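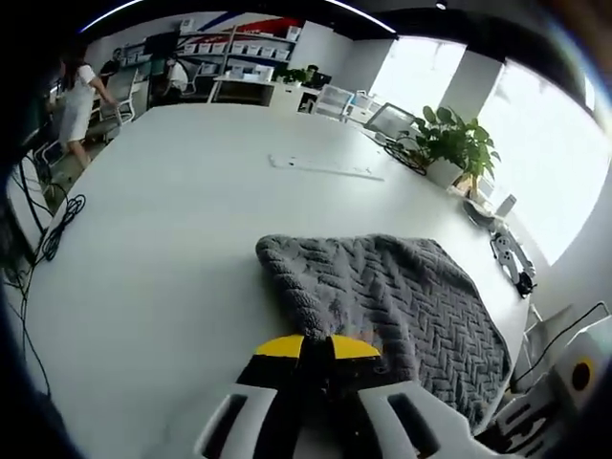
I finished the grey blanket in December, after 113 evenings of knitting. The pattern is a zigzag, and my friend Rongrong Fu had warned me that it eats wool. She was right. I bought 5 balls at first, then had to go back to the shop in Gorkville for more, and the new ones were a little darker.

I wanted to see the whole blanket flat, and my table at home is too small for this. So I took it to the office and laid it on the big white table.
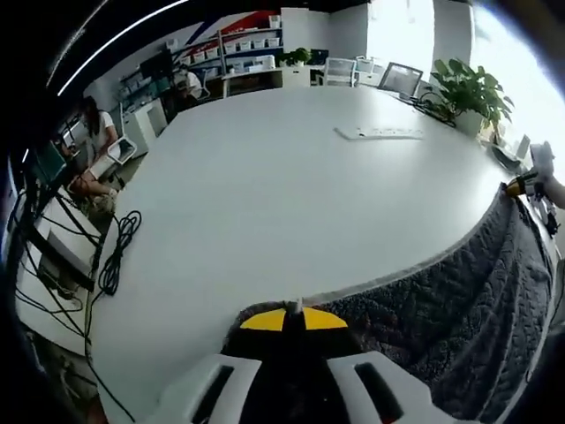

Over the side of the table, near the plant.

The edge still curls a bit when it hangs. Rongrong says I should wash it by hand and pin it on towels overnight. I will try this, but I am afraid to stretch it.

For folding, I now bring corner to corner and do not press. If you press, the zigzag becomes flat and looks tired. 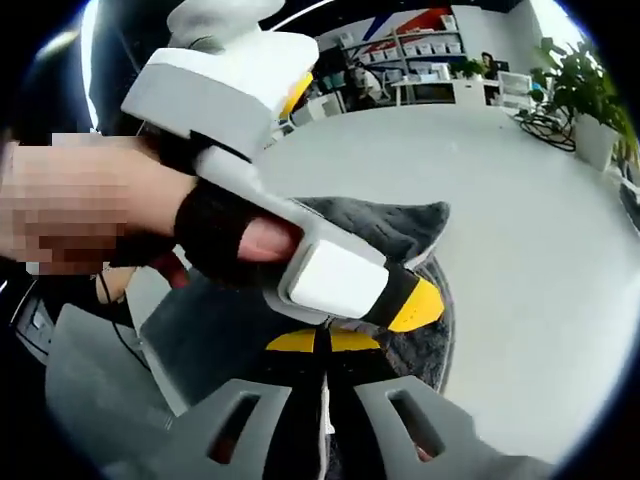 A folded corner, dark grey and soft.

Next I would like to make a smaller one for my mother, maybe in green.

Reading time: 1 minute

This site uses cookies. Accept | Settings

© Dong-geon Son | Contact | Back to top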